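Sorting Before Sunrise
Jun 3, 2022
By Khrystyna Onyshchenko

The Clenari entry runs to 400 lines of control code, and most of it deals with failure. Taner Akyol, who leads the student team at Tresten Technical College, puts the successful pick at a page and a half. The remainder covers what the arm should do when a can has tipped over in its basket.

The Burik Challenge is held in simulation until the final round. Each team gets the same arm, the same perforated table and the same stock of containers, and must move goods between them on a spoken or typed order. Layouts change with every run. A run lasts 90 seconds and is scored on placement, then on contact force. 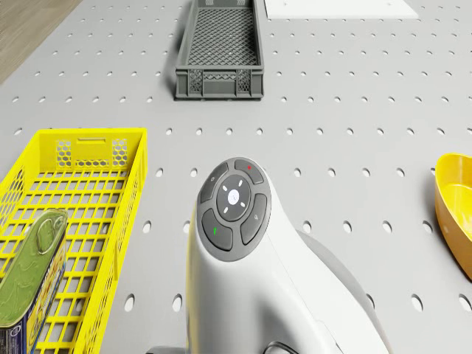
Akyol's team trained on 2000 generated layouts, with lighting and container positions varied in each. Tall basket walls caused the most trouble. An approach from directly overhead clears the rim but gives a poor grip on a tilted object – a slanted approach does the reverse. The current planner tries the slanted path first and drops it if the predicted clearance is under 20 millimeters.

Kurniawati Latuheru wrote the clearance check as her second-year project. She wants to replace the fixed threshold with one that depends on the container. "A mesh crate and a bowl are different problems," she said. "Right now we treat them the same."

The final is in November, on real hardware. The team has booked bench time at Pattinasarany to measure how far the simulated friction values are off.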